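Jimedham开放日:先在屏幕里收拾一张厨房台面

2026年2月13日 文/Krisztina Orbán

Skonwood镇上的机器人软件公司Jimedham昨天举办开放日,接待了185名访客。公司把平时不对外的仿真室和隔壁的实体测试间都打开了,访客分八场进入,每场将近40分钟。演示的内容是让机械臂在厨房台面上拿取和摆放物件,大部分时间看的是电脑里的仿真画面,最后一段再到隔壁看真机。

第一场在上午开始,来的多是住在附近的居民,有几位带着孩子。下午的几场里有Wikdale职业学校自动化班的学生,也有从邻镇过来的小厂主。登记处设在一楼门厅,领到胸牌以后,由工作人员带上楼。楼梯比较窄,两场交接的时候有些拥挤,下午第一场因此推迟开始,后面的场次依次顺延。

负责讲解的是Liliana Colombo。她在开场时先说明了公司目前在做什么:写一套控制程序,让一只单臂机器人看懂台面上有什么、该先动哪一件、手指应当从哪个方向靠过去。程序的客户主要是做商用厨房和食堂设备的厂家,其中一家是Rizzi。她说,Rizzi去年提出的要求很具体,希望机械臂能在一张没有提前收拾过的台面上干活,东西怎么放都行,歪着、挨着、互相挡着都要能处理。

“食堂后厨就是这个样子,”她说,“刀旁边是面包,面包旁边是海绵。你不能要求厨师先把东西排整齐再让机器来拿。”

仿真室的墙上挂着一块大屏幕,旁边的小屏幕分别显示不同视角。操作台前坐着Dario Negri,开放日的演示程序由他启动和暂停。他没有准备讲稿,多数时间是访客问什么他答什么。屏幕上是一张带浅色纹理的大理石台面,台面上有烤面包机、碗、玻璃杯、绿色海绵一类的物件,一只白色机械臂装着黑色夹爪。

Negri先演示了如何摆放场景。他在列表里挑选物件,程序随机决定它们落在哪里、朝哪个方向。每按一次按键,台面就换一种摆法。有些物件并不属于厨房,比如电钻和骨头,也会被放进去。一名学生问为什么厨房台面上会出现电钻,Negri回答说,程序如果只见过锅碗瓢盆,碰到没见过的形状就容易犯错,所以物件库里故意混了许多别处的东西。他还说,物件库由几个人轮流添加,谁想到什么就加什么,没有统一的清单,公司打算在五月以前把库重新整理一遍,把重复的和尺寸明显不对的删掉。

接下来是抓取演示。Negri把速度调慢,让访客看清机械臂从待命姿势移到目标上方的过程。机械臂先抬高,绕开较高的物件,再把夹爪降下来。下降的最后一段更慢。他解释说,这一段在真机上也会放慢,速度由程序根据手指与周围物件的距离来决定,台面越挤,动作越慢。有访客觉得太慢,问一个熟练的帮厨几下就能收完的台面,机器要用多长时间。Negri说现在确实比人慢得多,公司没有打算在速度上与人比较,Rizzi那边考虑的是打烊以后的时段,厨房里没有人,慢一些可以接受。

玻璃杯是当天问得最多的物件。Colombo介绍说,透明的东西对摄像头来说一向难办,杯壁后面的台面会透过来,程序有时会把杯子的边缘认成石头的花纹,有时又把花纹认成边缘。台面特意选了带纹理的石材,就是为了让这个问题多出现几次。她说,在纯色台面上做出来的成绩往往好看,换到有花纹的台面就会掉下来,团队在这上面花的时间比预想的长。

对于敞口的杯子和碗,程序可以选择从外面合拢手指,也可以把一根手指伸到里面、另一根留在外面,夹住容器的壁。后一种办法需要的开口宽度小一些,适合口径超过夹爪张开范围的容器。Negri在屏幕上把两种方案分别标成不同颜色,程序给每一种方案打分,再挑分数高的执行。他承认打分的办法还比较粗,分数接近的时候,选哪一种带有偶然性。上午有一场,程序在两种方案之间来回改了几次主意,机械臂停在半空没有下去,Negri只好手动重启。他说这类情况在日志里有专门的标记,晚上会有人去看。

也有失手的时候。下午的一场里,仿真中的夹爪碰到了旁边的瓶子,瓶子倒在台面上,滚到边缘停住。几个孩子要求再来一次。Negri照做了,第二次没有碰到。他顺便说明,仿真里打翻东西没有损失,程序可以在一夜之间重复许多遍,换到真机上,每打碎一只杯子都要有人去扫,还要停机检查。公司每周五花在清理测试间上的时间曾经是大家抱怨最多的一件事,现在先在仿真里筛掉明显不行的方案,抱怨少了一些。

有一位访客问到仿真与真实之间的差别。他说自己做木工,看到屏幕上的木纹和石纹觉得很像真的,但东西落在台面上的样子总有点轻。Colombo说这个观察是对的。重量和摩擦在仿真里都只是参数,填得不准,物件就显得发飘。团队的做法是让这些参数在一个范围里变动,不追求某一次完全准确,让程序在各种轻重和滑涩的条件下都练一遍。她说,至今仍有一些东西在仿真里怎么调都不像,湿海绵是一种,软面包也是一种。海绵和面包在目前的仿真里都按硬物处理,夹爪捏上去不会变形,程序在这方面学到的东西带到真机上用处不大,需要另外补练。

学生们的问题偏重于岗位。Wikdale职业学校的学生大多学过传统的示教编程,就是用手柄带着机械臂走一遍,把每个位置记下来。有人问,如果机器自己会看会选,这种手艺以后还用不用学。Colombo的回答是要学。她说安装、标定、换夹爪、排查线路都离不开懂机械臂的人,公司去年招人的时候,会写程序的应聘者很多,能听出减速器声音不对的很少。她还说公司愿意接收实习生,实习的时间可以同学校商量,有意的人可以把简历交到门厅的登记处。当天收到的简历放在登记处的一只文件夹里,公司说会逐一回复。

另一名学生问程序是用什么语言写的,仿真一遍要用多少算力,能不能在家里的电脑上运行。Negri说演示用的版本经过简化,在配置较好的家用电脑上可以打开,但训练时要同时运行许多份,那一部分放在机房里。机房没有列入这次开放的范围,访客只能隔着走廊的玻璃门看到指示灯。

隔壁的实体测试间里有两台机械臂,当天只开动了一台,另一台在等配件。访客站在黄线以外,工作人员先讲了急停按钮的位置和用法,再启动程序。真机演示的内容比仿真简单,台面上摆的东西也少,机械臂把一只塑料杯放进托盘,再把一块海绵挪到水槽旁。多数场次顺利完成,有一场海绵从夹爪里滑落,工作人员捡起来放回原处,演示继续进行。

Elisa Benedetti在测试间里负责安全事项。她对每一场访客都讲了同样的话:机械臂运行时不伸手,不把背包放在台面上,听到提示音要往后退。她说公司内部也是这样要求的,来参观的合作方也不例外。有一位家长问,以后装进食堂的机器是不是也要划黄线。Benedetti说,要看安装的位置和有没有人同时在场。打烊以后单独运行的机器可以用门和感应器隔开,白天与人共用台面的情形,公司目前不做。

关于噪声,站在前排的访客反映机械臂的声音比想象中小,倒是墙角的空气压缩机一直在响。工作人员说压缩机是给另一种吸盘式夹具供气的,当天没有用到,下午的后几场就把它关掉了。

Rizzi也派了人来,在门厅摆了一张桌子,放着厨房台面的石材样板和几份产品目录。有访客拿着样板问价格,Rizzi的人说石材样板只供参考,带机械臂的台面还没有定价,也没有确定什么时候发售。据Colombo介绍,两家公司计划五月在Rizzi自己的试验厨房里装一台样机,在那里连续运行一段时间,看看蒸汽和油烟对摄像头有什么影响。仿真里没有油烟,这一项没有办法提前练。如果镜头的清洁跟不上,可能要改变摄像头的安装位置,到时候仿真里的视角也要跟着改。

费用方面,Jimedham没有公布项目的总额。Colombo只说经费由两家公司分担,没有申请镇里的补贴。记者问到合同期限,她表示不便回答。

开放日结束前,公司在门厅放了意见簿。翻看当天的留言,提得较多的是三件事:讲解可以再慢一点,仿真室的椅子不够,希望下次能让孩子自己试着摆放物件。Colombo说最后一条比较容易办到,摆放物件的界面本来就很简单,给键盘加一张说明纸就可以。前两条要看场地。仿真室原来是一间会议室,靠墙的柜子搬不走,多放椅子就会挡住门口。她说下一次开放日的时间还没有定,要等样机装好以后再考虑。

没有赶上的居民可以在Jimedham门厅的显示屏上看到当天演示的部分仿真画面,工作时间内均可进入,不需要登记。仿真室和测试间恢复为只供内部使用。

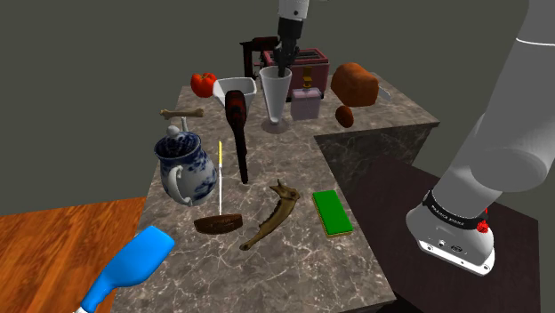 黑色夹爪的指尖伸到玻璃杯口。 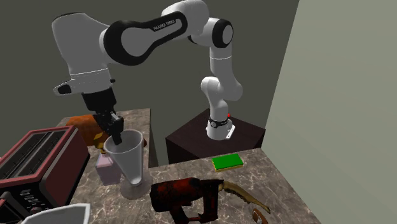 另一视角下的玻璃杯与机械臂。

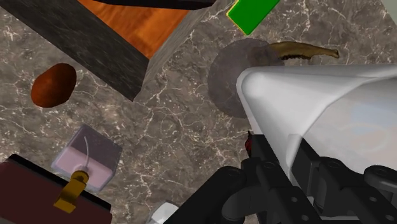 读者评论

Meinrad Reisinger
我参加的是下午那一场,讲解的内容听得懂,就是时间紧,提问只轮到前排。我想问的是,程序挑了一个方案以后,操作的人能不能看到它为什么放弃另一个?屏幕上只有颜色和分数,分数是怎么来的没有讲。如果以后要卖给食堂,出了问题总得有人说得清楚。

匿名读者
楼上说的我也想知道。我们食堂以前买过一台自动切菜机,坏了只会亮红灯,说明书上写的是“请联系经销商”。

Skonwood居民
孩子回家以后一直在说瓶子倒掉的那一次。建议下次上午多安排一场,下午接孩子放学的人来不了。

匿名读者
文章里说仿真里的海绵是硬的,那为什么还要放进去练?直接用真的不就行了。

Meinrad Reisinger
回复上一条:认位置和绕开它还是可以练的,捏的力度练不了。讲解的时候是这么说的,我记得不一定完全准确。

匿名读者
压缩机总算关了,我在的那一场根本听不清后面的人提问。

W.
请问实习是只收Wikdale的学生,还是别的学校也可以?文章里没有写。打电话过去没有人接,可能是开放日之后都在收拾。

匿名读者
慢没关系,夜里干活的话,关键是早上来了以后杯子都还在。

评论须经审核后显示。请勿在评论中留下电话和住址。

本网站使用Cookie以保证页面正常运行并统计访问情况。继续浏览即表示您同意我们使用必要的Cookie。您可以随时在设置中更改选择。
接受全部 仅接受必要项 管理设置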